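Workspace and Lighting Basics, Handout 4
Surface Brightness and Glare
Read before the September lab session.

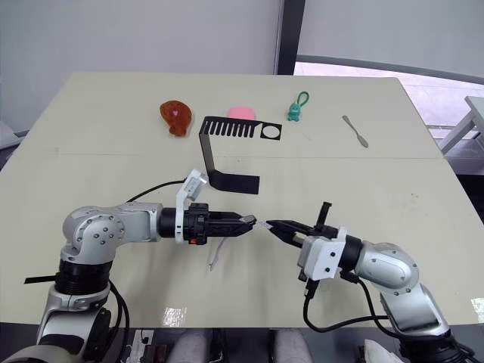 Libor Polák objected last term that a pale work surface is always the better choice, as it bounces light back up and lets you run fewer lamps. He is right about the light that comes back. Whether the surface suits the person sitting at it depends on the task, and that is the subject of this handout.

1. Terms

Illuminance is the light falling on a surface, measured in lux. Luminance is the light leaving the surface toward the eye. Reflectance is the share of the incoming light that is sent back. Two desks under the same lamp have the same illuminance and can have very different luminance.

A light cream or beige top sends back much more than half of what reaches it. Dark walnut sends back very little. Matte finishes scatter the light in all directions. Glossy finishes send a good part of it one way, and if your eyes are in that direction you get veiling glare.

2. The Flastitz readings

We use the office survey from Flastitz for all worked problems. Readings were taken at desk height with the blinds closed.

Desk by the window wall: 607 lux
Desk in the middle row: 279 lux
Drawing table under the task lamp: 1,453 lux

The middle row is too dim for long reading. The drawing table is fine for detailed work, but people who moved from it to the middle row complained that they could not see well for a while. Large differences between neighboring work areas should be evened out where possible. In the Flastitz office a second row of ceiling fixtures was added and the task lamp was dimmed to 900 lux.

3. Contrast with the task

White paper on a black desk makes the eye readjust each time it leaves the page. White paper on a pure white desk makes the page edge hard to find. Middle to light tones are a safe start for paper work. For small pale parts, put a darker mat under them.

Vlastimil Baláž's notes from last year recommend gray for every task. Treat that as a starting point only.

4. Problems to hand in

a) Find the ratio of the drawing table reading to the middle row reading, before and after dimming. Use 279 lux for the middle row both times.
b) Sketch a desk with one lamp and mark where glare would reach a seated reader.
c) Read the chapter on finishes in Obradović and list two ways to cut glare without moving the lamp.

Bring your meter. Spare batteries are in the cabinet by the door.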